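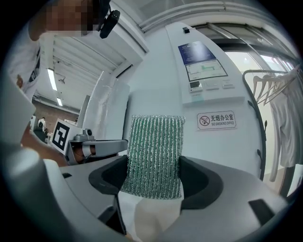

Green scrubbing sponge with ribbed stripes.

Gromeo phone and network adapters: FAQ

Which way round does the filter go?
Cable with the plug on it goes to the wall. Phone in the socket with the phone symbol, modem in the other. Swapped them? No harm done, just no internet. Swap back, restart the modem.

Do I need one on every phone?
Every phone, fax or alarm dialer on the same line, yes. Not on the modem itself. If you have a Trirnix faceplate fitted at the main socket, you don't need plug-in ones at all.

How long can the network cable be?
100 meters is the limit for standard ethernet, patch leads included. Past that, put a switch in the middle.

Crackling on the line, what now?
Unplug everything. One phone, one filter, main socket. Still crackly = call your line provider. Clean = add things back one at a time til it returns. Usualy an old extension lead. 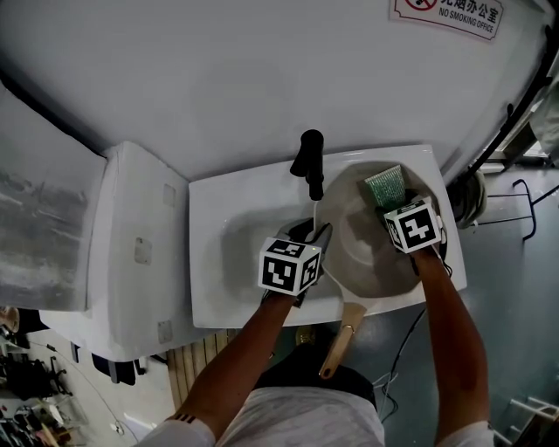 Same goes for slow speeds in the evening. Test at the main socket first, then again in the morning before 8, then write to us with both results.

Does the Sarlow coupler work outdoors?
No. Indoor only. Needs a sealed box if it's in a garage or porch.

Can I crimp my own plugs?
Sure. Use the right plug for the cable, solid core and stranded are differnt. Pack of 17 plugs is the smallest we sell.

Where do you ship from?
Cáceres. Orders over 80 euros ship free inside Spain. Elsewhere see the basket page. November is slow, allow extra days.

Trade orders?
Minimum 2,000 pieces for printed packaging, mixed colors ok. Plain bags, no minimum. Ask for Vitória Mendes, put "trade" in the subject line.

Returns?
Unused, in the bag, with the order number. Cut cable can't come back. Faulty items, send a photo of the plug end first and wait for our reply before you post anything.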